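A kitchen corner with Nadège Carré

By Sheena Baxter, 12/4/23

I'd been promised coffee and toast, in that order, and Nadège Carré does not break promises before ten in the morning. She had the bread out before I'd got my scarf off. "Sit, don't sit, I don't mind," she said, "but if you stand there you're in the way of the toaster."

Regular readers will know I have a weakness for other people's worktops. Living rooms get tidied for visitors and bedrooms have the door shut, but the stretch of counter where breakfast happens is where you find out how somebody lives. Nadège runs Pirnis, the little homeware shop on the corner by the old bank, and I've been pestering her for months to let me come round and be nosy (she gave in the third time I asked, over a tray of half-price tea towels).

So we started with the toaster, which is enormous. She's had plenty of small ones and loathed them all. "They were pretty and they were useless," she said. "I like real bread, cut at home, a bit wonky. You put a wonky slice in a pretty toaster and then you're there with a fork, and your mother's voice in your head about the fork." She went for long slots and brushed steel, and paid 66 pounds for it second-hand from a café that was closing down. Does it show the fingerprints? "Of course it shows the fingerprints. I have fingers."
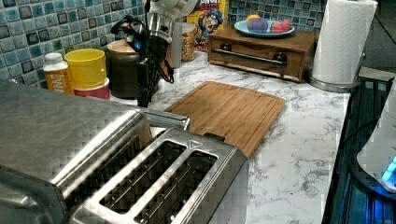

Long slots for wonky slices, with the teal and blue tiles behind.

The tiles were her one big argument with the builder. He wanted plain white and she wanted, in her words, "the colour of the sea when you've decided against swimming". They're tiny squares in teal and blue and grey and slate, all mottled, and I could look at them all day. She found them at Caruso, a tile yard that she says is mostly mud and bargains, and she drove them home in 2 trips because the car was scraping on the speed bumps. The whole kitchen had to come in under 3000 pounds, so the tiles meant going without somewhere else. She never did get the fancy tap.

I asked whether she'd had to save on the worktop too, and she laughed at me. It was already there when she moved in 26 years ago, under a layer of sticky-backed plastic in a pattern she describes as "beige onions". She peeled up a corner one wet afternoon in December, meaning only to have a look, and was still going at midnight with a hairdryer and a butter knife.

"White underneath, with all this grey running through it," she said. "I rang my sister and she thought somebody had died."

She likes the veins best where they branch, like a river on a map. The practical side of her likes them as well: crumbs show up on the pale bits and hide in the dark bits, and she has learned to wipe the dark bits first. Lemon juice gets mopped up straight away. Beetroot is done over the sink, and guests are not trusted with it.

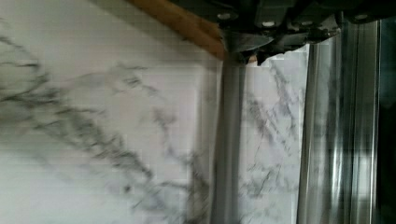
Boards, jars and the captain

We'd got through the first round of toast by now (butter, then marmalade, then more butter, I was powerless) and moved on to the chopping board. It's bamboo, with a groove round the edge for the juice, and she sells one very like it in the shop under the Vekent name. She's strict about it. Bread and fruit on this one, onions on another, and it gets stood on its edge to dry after washing, then laid flat again when she wants it.

"People come in and tell me their board has gone like a banana," she said. "I ask where they leave it. In the sink! Always in the sink, having a bath."

The containers along the back have come together over years and not one of them was bought as a set. There's a yellow one perched on a red one, which looks like a mistake and which she swears is the best thing on the counter. The charcoal canister has a round wooden lid with a good tall knob, and I coveted it immediately. She got it from Valtach, a pottery and kitchen outfit she used to buy from, and she's cross that they've stopped doing that size.

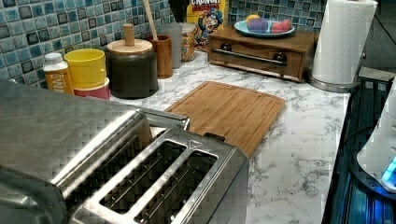 I wanted to know why some things are decanted and others aren't, having fallen out with my own household over this very subject. Her rule is simple enough. If she needs to see how much is left, it goes in glass. If she'd rather not know, it goes in something with a lid. Cereal lives in the clear jar, and the Cap'n Crunch stays out in its box next door. "I tried to put him in the cupboard," she said. "There was a protest. He's family now."

Fruit goes up on the little dark cabinet, on a light blue plate, and she's firm that it should be a plate. "In a bowl you have the nice ones on top, and at the bottom something terrible is happening. On a plate there is no bottom." I've since gone home and emptied my own fruit bowl and I won't be telling you what I found in there.

And the drawer in the cabinet? She put her hand flat against the front of it. "String," she said. "Candles. Some keys. We're not opening it, Sheena."

I asked twice more. She made another round of toast.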